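News > Travel > Micro-destinations

Entry rules for the Lill enclave, summer season

The Lill enclave, the strip of river land between Arine and Ukar, has issued its visitor rules for the coming season. The enclave declared itself self-governing in September nine years ago. Neither neighbor recognizes it, and neither closes the road. For the traveler this means two sets of border checks and no consular help inside the line.

Entry is by day permit only. The permit costs 12 local crowns, payable in coin at the Ukar gate. Cards are not accepted. Applications open on 12th June and must be filed at least four working days before arrival. The permit office issues 65 permits per day, and unused permits do not carry over.

Luggage is limited to one soft bag per person. Wheeled cases are refused at the footbridge, which has a slatted deck. There is no left-luggage room at the gate; the nearest lockers are at the Arine bus station.

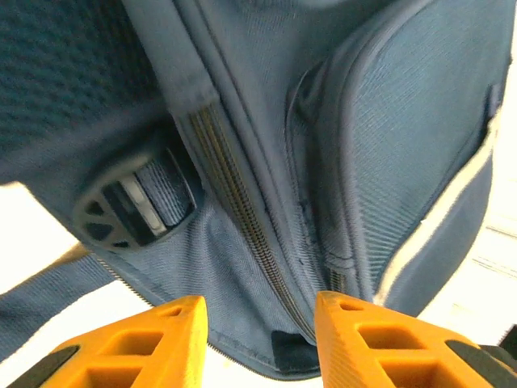 Backpack in blue woven fabric with a darker mesh panel.

The enclave has 687 registered residents and covers 2918 acres, most of it flood meadow. The built area consists of one street, a former customs house and a row of boat sheds. The customs house holds the permit office, the post counter and a small display of the stamps and coins issued to date. Stamps sold at the counter are valid inside the enclave only. Mail for other countries needs Arine postage as well and leaves twice a week.

Travelers should ask for the entry stamp on a separate sheet. Border staff in Ukar have been known to treat a passport page with a Lill stamp as defaced, and replacing the document is at the holder's expense. The gate supplies loose sheets on request.

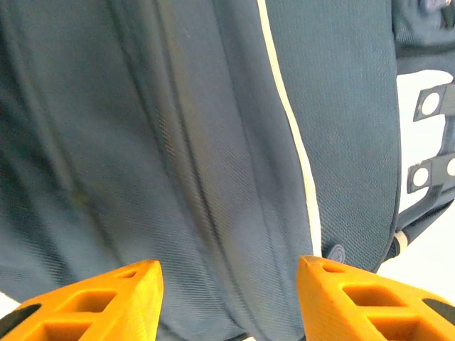

Access from the Arine side is by the morning bus to Botberg and then on foot along the dike, a walk of just under two miles. The path is unlit and has no railing. From Ukar there is a paved road as far as the gate and parking for a small number of cars. The river crossing remains closed to private boats while the mooring dispute is before the Arine district court.

Overnight stays are not permitted. Visitors must be back through the gate by which they entered before it closes at eight in the evening. Check travel insurance before booking, as many policies exclude territories without recognized status.

Contact the newsletter desk | Copyright Botberg Travel Letter, all rights reserved | Back to top

We use cookies to remember your settings and measure visits. Accept | Manage choices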